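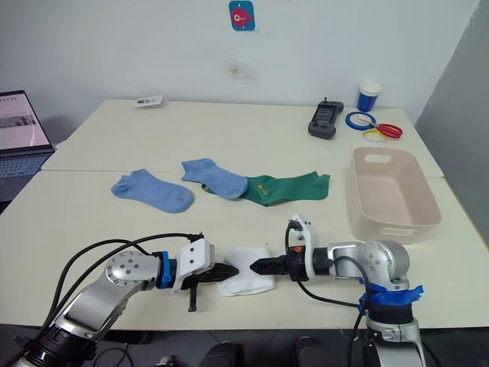 Temps de lecture : 2 min

Notes orales, 2 février 2019 (Trelberg)

Bonjour, merci, aller vite, l'intro Zilis a déjà tout dit sur le contexte.

Tultus = collecte d'exemples à deux bras, téléopérés. Tâche : les chaussettes. Pourquoi les chaussettes → mou, pas cher, jamais deux fois la même forme. Objectif fixé en mai : 4000 épisodes. Gardés après tri : 3267. Insister sur « après tri ».

Un épisode = départ en vrac, prise, mise à plat, dépose. Ne PAS couper les hésitations. Les reprises comptent, le modèle doit voir comment on se rattrape.
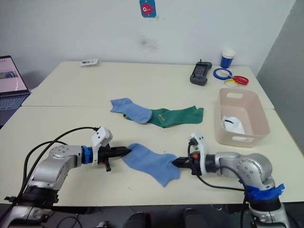

Chez Verbeke on nous a objecté que les opérateurs finissent tous par prendre le même geste, et qu'on apprend alors une habitude plus qu'une tâche. Remarque juste. Réponse : changer d'opérateur, changer l'ordre, consigne minimale. Pas de démo modèle avant la séance (erreur du début, la raconter si on a le temps).

Ensuite vues poignet. Vue de tête seule : on perd le bord du tissu dès que les doigts passent devant. Donc 2 vues poignet en plus, synchronisées. Parler du décalage d'horloge, une phrase, pas plus.

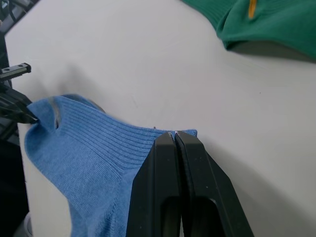 Et les échecs, vous les jetez ? question reçue par mail, à lire telle quelle. Non : étiquettés, stockés à part. On jette seulement les pertes de flux.

Finir sur l'annotation, qui coute plus que la collecte. Puis questions. Laisser le contact à l'écran.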